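About Our Center

Brondlow Automation Training operates a teaching center for people who set up, look after and repair small robot cells. Technicians come to us from packing plants, laboratories and trade schools. Most arrive knowing how to run a machine and leave able to take charge of one.

Instruction at the center is built on a single machine, the Hakala bench cell. It has one arm, a two-finger gripper and a white work surface carrying small dark cross marks. We chose to teach one cell in depth, and every trainee works on it from the first morning. The full course takes 72 hours, of which 70 are spent at the bench. The remaining two are given over to safety instruction, and no one approaches the arm before completing them.
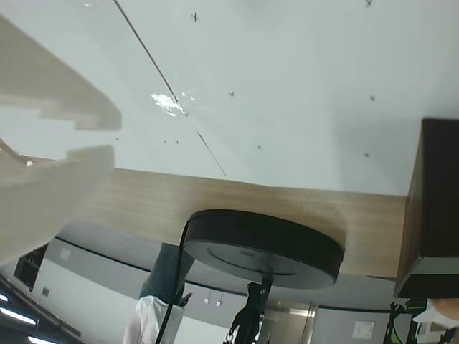
Reading time: 3 minutes | 413 words

The crosses on the tabletop serve as fixed reference points. Before a cell is released for work, the trainee brings the gripper to each mark in turn and compares the position reported by the controller with the position recorded at the last setup. Where the two disagree, the trainee checks the mounting bolts first, then the fingers, and only then the stored settings. Many faults that are reported as software problems are found at the bolts.

The gripper fingers receive particular attention. They are pale parts, and wear is easy to miss under bright light. Trainees learn to remove them, inspect the gripping faces, refit them and confirm that they close evenly. A finger that has been changed is always followed by a full check against the crosses – no exceptions are made for experienced staff.

Surface finish is also part of the course. A glossy top throws back the ceiling lights, and a patch of glare can hide a mark or confuse a vision system. Trainees are taught to study the surface from several angles before they adjust any camera setting. Cables are inspected at the same time, with care taken that each one hangs clear of the arm's reach and is not pulled tight at any point of its travel.

All work is entered in the Zirden log, our own record of each cell's history. An entry states what was found, what was changed and what remains to be done. The log stays with the machine for its whole working life, and trainees are assessed on the quality of their entries as well as on the repair itself.

The center is located in Parau, in a building shared with our repair workshop. Cells sent in by customers are serviced there by our instructors, so the faults discussed in class are faults that have recently crossed the workshop bench. Customers may ask for a copy of the setup record when their cell is returned.

New groups begin each October. Employers wishing to enroll staff, or to arrange a repair, should write to the center office and state the model and age of the cell concerned.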